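The Missing Wrapper Problem

By the end of August our sorting program at Hellance had logged 2000 sessions of people clearing tables with hand-held grippers. The recordings train the arms that pack snacks and tidy trays at the Lollville plant. The numbers looked good. One of those arms then closed on a clear plastic wrapper, reported a successful pick, and carried nothing to the bin. It did the same thing on the next tray. By the time the line was stopped, wrappers had ridden along under the cartons and one had been pulled into the roller of the outfeed belt. The belt kept turning against it until the motor tripped.

No one was hurt. The person who cleared the roller had to reach into a machine that had stopped for a reason the screen did not show. The screen said the cell was healthy. I think that part should bother us more than the belt.

The report that went around afterward called it a perception fault. The camera saw the tray through the plastic and the software decided the tray was clean. That is correct as far as it goes. Clear film has no color of its own and very little edge, and it takes on the pattern of whatever is under it. Anyone who has worked on bin picking knows this. My objection is that the report stops there, as if a better camera would have ended the matter.

Consider what the arm did next. It closed its fingers, felt less than it should have, and reported success anyway. The rule for a good pick had been written for boxes and pouches, which push back. A wrapper does not push back. To keep the line from stalling on soft goods, someone had lowered the threshold during setup, and then lowered it again. At the setting in use, two pads touching each other counted as holding something. I have seen the change log, and both changes were approved for good reasons. Uptime went up each time. The arm had lost the ability to tell us it had failed, and we recorded that as an improvement.

I don't blame the people who made the changes. They were asked for throughput and they delivered it. I blame the habit of treating a missed pick as a nuisance. A missed pick that is reported costs a few seconds. A missed pick that is hidden goes somewhere, and in Lollville it went into a roller.

There is a second cause, and it sits further back, in the demonstrations. When we collect them, we tend to put out things that are easy to pick up and easy to see. The packets stand up and the labels face the camera. If a session includes an awkward item and the person fumbles it, the session is often cut. The Palaniappan line, which we ran before this one, had a rule that fumbled sessions were deleted the same afternoon. We kept the rule without talking about it. So the model learned from people who never missed, and had no example of what missing looks like or what a person does after it.

People miss all the time. They pinch at a bit of film, come up empty, look at their fingers and try again from the side. The looking is the useful part. It takes half a second and we were throwing it out.

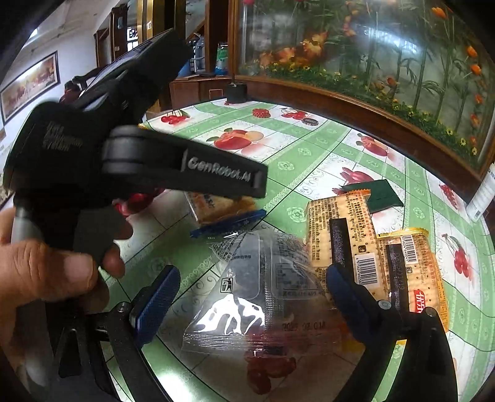 Gripper fingers open over a clear food wrapper, with cracker packets alongside. The cherries on the tablecloth show through the plastic.

I would like to see more tables like this one in the training set, with a busy cloth and film lying on it, and I would like the misses left in and marked as misses. The Emus team argues that this will slow the model down and make it hesitant. It may. An arm that checks its grip before it moves will handle fewer trays in an hour. We should find out how many fewer before deciding the price is too high, and so far no one has run the test.

The fixes at Lollville so far are a brighter light over the tray and a guard on the roller. Both are fine. The guard should have been there from the start, and I would keep it whatever else changes. Neither one touches the pick threshold, which was still at the lowered setting when I last asked.

It should go back up. The screen should show a count of doubtful picks beside the good ones, where the operator can read it without opening a menu. If that count climbs, the cell should stop and state the reason in words. And the person who clears a jam should be able to lock the belt out from where they are standing. At present the switch is on the far side of the cell, and you have to walk past the open roller to get to it.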